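**Ticket 2342 – ballot email not reaching members at the Fanthorpe site**

Hello all, and thank you for being so patient with me on this one, I know the branch has been waiting since breakfast! Of the 1053 members on the Pallby list, 366 have had no email with their voting link. Every one of them is at Fanthorpe, and every one moved over from the old Wenik payroll in April.

I tried a resend at 10.40 and had no luck. The log says "address held", so the messages are sitting in a queue and the votes themselves are quite safe.
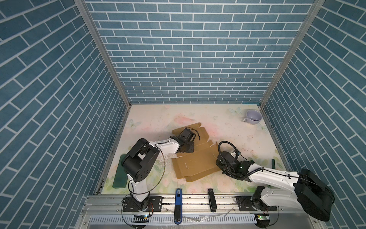 Members' work addresses changed when the college changed its name, and our list still has the old ending on all of them. Kobina Ametepe (branch secretary, and very good about my many phone calls) is sending me the new ones this afternoon. The blue brick pattern is my favourite, I think, though the butterflies are sweet and I'd happily be talked round.

**14.15** – New addresses in. Test sent to Kobina and it arrived within a minute, hooray!

**15.05** – Full resend started. Bawa office told, in case members ring there first.

Leaving this open until the bounce report comes through.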